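Umard open day at the Karnitz building - who went?

Board: Shows, Visits and Meetups

benchtop_lurker
Tuesday, December 19, 2023
Went to the Umard open day on Saturday and figured I'd write it up. Free entry, sign in at the desk, visitor badge, coffee in the hallway. The sheet by the door was at 202 when I signed in, and it wasn't lunchtime yet.

Main hall was the palletizing cell they always show. The side room was better. They had tables set up with hand-held grippers and were letting visitors pick things up with them. The recordings go into training for the Jatent arm. You got two tries per object and then had to move along.

rustbelt_relay
I skipped it. Last year's was a sales pitch with cookies. Was the arm running on its own or was somebody driving it?

benchtop_lurker
On its own for the boxes. For the small stuff they only ran it at 11 and 3, and I missed both. A staff member told us the soap set was at 1,211 recordings before the doors opened.

Gillies_fan
I was at the 3 o'clock run. It picked the soap up, carried it to the tray and set it down. Then it did it again and dropped it short. They left the second one in and talked about it, which I thought was fair of them.

padprinter
Soap is a poor choice for a demo. It's a block with straight sides. Any parallel gripper from twenty years ago can close on a block. Show me a bag of rice or a wet sponge.

Gillies_fan
Disagree. Soap is slick, it dents if you squeeze too hard, and a worn bar isn't the same shape as a new one. The ridged kind is worse if you come at it crooked. Try it before you call it easy.

padprinter
I have tried it, at work, with cartons of the stuff. Wrapped, I'll admit.

rustbelt_relay
So not the same thing.

padprinter
Close enough for me. My point is that the bar is sitting alone on a clean table. Put it in a bin with nine others and see what happens.

two_axis_tom_cat
The bin was there at the Gillies booth, upstairs. Different company, same building. They were using suction cups and it was slow. Did anybody else go up? There was no sign on the stairs and I only found it looking for the restroom.

benchtop_lurker
Missed that completely. Wish they'd put it on the handout.

Did anyone get the pad material? I asked and got "a high friction pad" as an answer.

Gillies_fan
Same answer I got. Looked like foam or rubber, kind of fuzzy. It picks up dust, so I'd guess they swap them pretty often.

rustbelt_relay
OK, the side room sounds worth the drive. Is parking still bad?

two_axis_tom_cat
Yes. Use the lot behind Karnitz and walk around. The front one was full by 10.

padprinter
I'll go next time if they do the bin on the main floor.

benchtop_lurker
Fair. I only kept one picture from the side room that's any good, from the soap table. You can make out the pads on the fingers, for whoever wants to guess at the material.
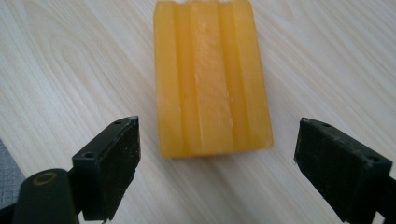 Soap table, side room. Fingers open, bar not gripped yet.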